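Recording shifts at the Henwood site: what has changed for the desk staff
Board: Workplace automation > Demonstration capture
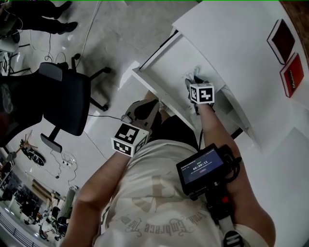
owynne_bench
We moved six of our clerical staff onto demonstration recording in December. Before that they did document prep and stores requests. Now they do drawer, desk and shelf tasks with tracked wrists and an arm-mounted recorder, and the output goes to the group training the arm that will take over stores picking. I have a supervision question. Takes are 30 seconds, tasks are repeated until the quota is met, and people are reporting shoulder fatigue on the side with the recorder. What rotation do others run?

Osian Wynne, Henwood

castor_and_pollux
We run 30 minutes on, then a different job. Not a rest, a different job. Labelling or resetting the props works well enough. Quotas per person were dropped after the second month as they produced fast, sloppy reaches which the training side then rejected.

drawerman
Same experience with quotas. People stopped searching for the object and simply went to where they knew it was. A drawer task where the hand goes straight to the back every time is of limited use.

godinho_ops
Disagree on quotas. Without a number our operators had no idea whether a shift had gone well. We kept a target of 8 accepted takes per task and counted only accepted ones. Rejects fell. The number is fine if it measures the right thing.

castor_and_pollux
Accepted by whom, though? If the reviewer is in another building and the result comes back the next day, the operator learns nothing from it.

godinho_ops
Reviewer sits in the same room. I would not do it otherwise.

tern
I am on the other end of this, an operator at Wutmont. The fatigue is real but it is the smaller complaint. My old job had some judgement in it. Now I put my hand in a drawer, take a thing out, put it back. I also know what the recordings are for. Management called it upskilling. Three of us asked in writing what posts exist once the arm is running and we are still waiting.

drawerman
That is a fair point but a separate thread.

tern
It is the same thread. The title says what has changed for the staff.

owynne_bench
Agreed, leave it here. For our part, two of the six have been offered reviewer posts. The other four have no confirmed role past the current contract and I have told them so.

oma_fitter
On the shoulder: move the recorder if the mount allows it. We swapped sides on Wednesday as a trial and complaints dropped the same shift. Too early to call it a fix. Check the cable run as well, a pulling cable makes people hold the arm stiffly.

owynne_bench
Will try the side swap first, then 30 minute blocks. Keeping the take length as it is.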